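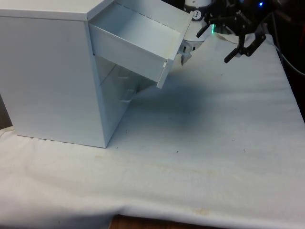

Small drawers that stick, sag and jump off their tracks

15/12/2021

We have four of those little benchtop drawer units in our house now, if you count the one in the laundry that holds nothing but odd buttons and picture hooks, and I am very fond of all of them. They are cheap, they tuck in anywhere, and they save me from the dreadful kitchen drawer where the string and the batteries go to live together. But they do play up! A little drawer hasn't got much to hold it straight, and once it goes crooked it wants to stay crooked, so I've written down what I do with ours.

Before you start

Clear a good bit of table and put something soft over it. An old white sheet or a piece of foam is perfect, and pale is better than patterned if you can manage it, for when you drop one of those miserable little screws. Take everything off the top of the unit (I always forget the tape dispenser) and tip the contents of each drawer into its own bowl. If there are small children or a cat about, put the bowls somewhere high.

Getting a tilted drawer back in

A small drawer that has come most of the way out will droop at the front and cock up to one side, and the natural thing to do is shove it. Please don't. You'll chew the edge off the runner, and then you really do have a job on your hands. Support the front from underneath with one hand, take the weight off it, and bring it out altogether. It may need a bit of a wiggle. Have a look along both sides for a stop or a little tab that has to clear the opening, and lift the front slightly as you go past it.

Then peer inside with a torch. In ours I have found a squashed birthday candle, half a peg and a receipt from Gallow for 35 dollars' worth of potting mix, all of it wedged at the very back where it had been pushing the drawer out of line for who knows how long. Wipe the runners with a barely damp cloth and let them dry properly.

To put it back, set the drawer dead level, start both sides at the same moment and push from the middle of the front. If it catches, come back out and begin again. Two or three goes is nothing to be ashamed of.
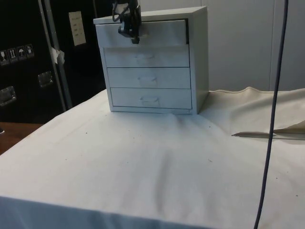 I like to test each one before anything goes back into it. Ease the top drawer out a little way by the centre of its upper rim, look at the gap on both sides, and slide it home. Then do the next one down, and so on to the bottom. With the sort that have a shallow scooped pull, a fingertip in the middle is all you want, and tugging at one corner is how most of them go skew in the first place.

What to rub on the runners

For painted or timber drawers, a plain candle stub is still my favourite. Rub it along the runners and the bottom edges, work the drawer in and out a dozen times, and brush off the crumbs. Dry soap does much the same but gets a bit gummy in humid weather, and December up our way is nothing but humid. I bought a tin of Cleltorex wax on somebody's recommendation and it's lovely stuff, though I can't say it beats the candle by much. Keep cooking oil well away from the whole business — it collects fluff and turns to toffee.

If paint is the trouble, find the shiny rubbed spot on the side of the drawer and give it a few light strokes with fine sandpaper, then try it again before you take off any more. You can't put it back.

Filling them up again

Heavy things go in the bottom drawer, always. I know it's handier to have the hammer and the picture wire up high, but a loaded top drawer pulled out too far will bring a light unit right over on its nose, and I have the chipped floor tile to prove it. Top drawer for stamps, rubber bands, pens and the like. I line ours with offcuts of felt from Trelgate, cut a whisker smaller than the base so they don't ride up and jam.

While you're there, put a dab of bright nail polish on each drawer's side, at the point where you ought to stop pulling. You'll see it coming and ease off. And if the whole unit skates about on the bench, four little rubber feet or a square of that grippy shelf liner underneath will keep it put, so you can open a drawer with one hand and hold your cup of tea in the other.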